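Bowls, the cupboard and the foot ring problem

February 10, 2000

Till Eichhorn asked me in August how I decide which bowls to keep, and I gave him a poor answer. I have since emptied the cupboard, measured what was in it and written down the rules. These are notes on white bowls, mostly on their undersides and on the light used to inspect them.
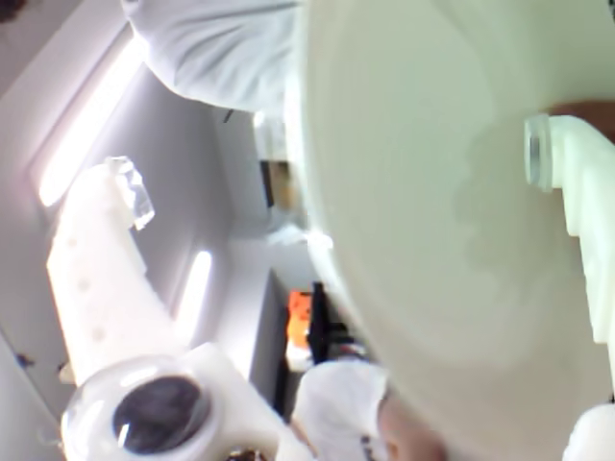
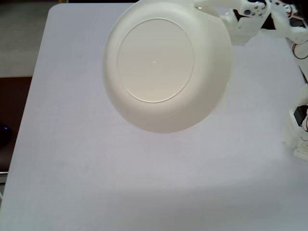 Ceiling lights in the first, underside of the bowl in the second.

The foot ring is the raised circle a bowl stands on. People buy a bowl by its rim and its inside, but the ring decides how it behaves in a cupboard. A wide ring is steady on the table and awkward in a stack, where it rides up the wall of the bowl below and leaves a gap. A narrow ring nests well and tips when you press a spoon against the side.

My Nalside bowls measure 128 mm across the rim and hold 300 ml filled to a sensible level. Eight of them fit under the middle shelf. The older Trunach ones are nearly the same size at the rim, but the ring is wider and the stack grows quickly. Mixing the two makes is worst of all. A Trunach on top of a Nalside rocks, and the rocking is what chips rims. I keep them in separate stacks now, Trunach on the left.

Checking goes as follows. Wash and dry the bowl, turn it over and run a thumb round the ring. Any roughness will scratch the glaze of whatever sits beneath it. Fine wet-and-dry paper, used wet, takes the roughness off in a minute or two. Rinse it well afterwards, as the grit stays in the corner where the ring meets the base. Then tilt the bowl under a ceiling strip light and turn it slowly. A hairline crack shows as a break in the reflection on a glazed part. On a matte base there is little reflection to go by and I tap the rim with a knuckle instead. A sound bowl rings and a cracked one clacks.

A pale tabletop is a bad background for white crockery if you are looking for chips at the rim. I put a navy tea towel down for that part of the job at home.

For separators I tried felt discs, 100 mm across, sold by Nanayakkara. They work, but they hold damp if the bowls go away too early, and two of mine smelled. Kitchen paper folded in four does the same job and can be thrown out.

Two Trunach bowls failed the knuckle test and now hold screws in the shed. The rest went back this afternoon. The plates are next, and they have the same trouble with rings, only flatter.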